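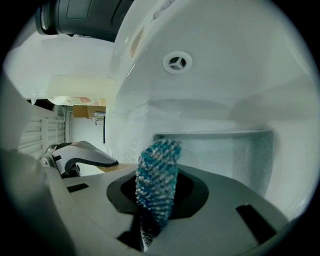
A blue and teal scrubbing sponge in a white sink.

March
By the workplace relations columnist

Contract cleaning has an odd feature that the law on collective bargaining has never dealt with properly. The people who do the work stay where they are, and the employer changes. A building's cleaning contract runs for 3 years, it goes out to tender, another firm wins it, and the same staff turn up at the same door with a different name on the payslip. Their terms are protected on transfer, at least on paper. Their union recognition often is not.

The case of Nuten shows how this works. Nuten held the cleaning contract for a group of offices and a bus depot in Nirnby. It recognised a union for its cleaners and negotiated a collective agreement covering shift allowances, notice of rota changes and paid time for moving between sites. When the contract was retendered, part of it went to Correia, a larger firm with 2,000 employees across several towns and no recognised union. 700 cleaners moved over.

Correia accepted that the individual contracts came with them. It did not accept that recognition did. Its argument was that the transferred staff had been absorbed into a single workforce, that they no longer formed a separate unit, and that the union would have to show majority support among all 2,000. On that arithmetic, even if every one of the 700 were a member, the claim would fail.

I think the argument is wrong, and I think the rules should say so in plain terms.

The first problem is the test of separate identity. Recognition usually carries over only if the transferred group keeps an identity distinct from the rest of the new employer's business. In manufacturing that is a sensible question. A plant is a plant, and one can see whether it has been merged into another. In cleaning, the employer decides the answer. It can put the incoming staff under an existing area manager, issue them with the company tunic and add them to the general rota system, and the distinct group has gone. None of these steps changes the work. A cleaner at the depot still cleans the depot, on the same hours, with the same colleagues. An administrative decision taken by one party should not end an agreement made between two.

The second problem is time. A fresh application for recognition needs a membership check, a dispute over the unit, very likely a ballot, and then a period in which the parties try to agree a method of bargaining. If each stage is contested, the process can use up a large part of the contract. The union may win recognition just as the next tender is being drafted, and then the whole thing starts again with another firm. A right that takes this long to exercise has little value in a sector where contracts are short.

The third is the effect on bidding. A firm which knows it can shed a collective agreement will price its tender on that basis. A firm which intends to honour one will price higher and lose. Kanau, the other bidder for the Nirnby work, had undertaken to keep the existing agreement in place, and its bid was the dearer of the two. Public clients then say that they accepted the best price, and so they did, but part of the saving came from the expectation that travel time between sites would stop being paid once nobody had standing to negotiate over it.

The usual objection is that a large employer cannot be asked to run several sets of bargaining arrangements side by side. There is something in this. Payroll becomes more complicated, and staff doing similar jobs in different places may be on different allowances. But employers in this sector already manage different rates, hours and start dates for each contract, as their clients require it. A further schedule of terms is a modest burden by comparison, and it can be reduced by agreement at any time if both sides want it.

A second objection is that the existing staff at Correia never chose a union and should not have one imposed on them. They would not. Recognition would continue for the transferred group only.

Two changes would deal with most of this. Recognition should transfer automatically where the staff continue to work mainly at the sites named in the contract, whatever the management structure above them. The new employer should be able to apply to end it, but only after 2 years, and with the burden of showing that support has fallen away. Tender documents should also list any collective agreement in force, so that every bidder prices the same obligations.

The Nirnby contract has the greater part of its term still to run. The cleaners' shift allowances remain in their contracts for now. The rota notice period has already been shortened by letter, with no meeting beforehand.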